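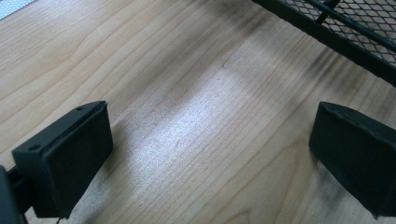 Marlies Marti spent seven evenings building a hand-held gripper in the shared workshop on Kofler Street, and on Tuesday night she let the rest of us try it. The two black fingers open wide over the pale wood tabletop, the left one with a pair of small round holes in its top, so a worn pad can be swapped in minutes. She calls the tool Madau, and it's a joy to squeeze!

The jaws hang on flat black arms with brass-colored bushings at the joints. Marti drew 16 versions of those arms before she got one she liked.

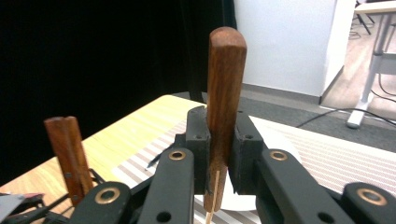

Mondeck Makers, Hand Tools and Robotics Group
13/03/2018

Wooden handles are the favorite test piece so far, and the reddish-brown one stands straight up between the pads. Members have logged 61 grips in the shop notebook, knives, plates and all, and Marti wants plenty more before she starts on a motor-driven version. 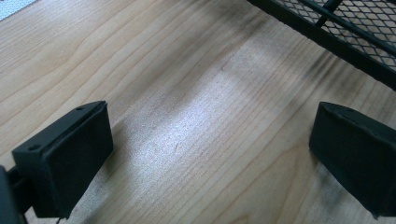
Madau's fingers, open over the tabletop.

Parts for a second gripper are on order from Gesum. Anyone who wants to help put it together can sign up on the sheet by the drill press.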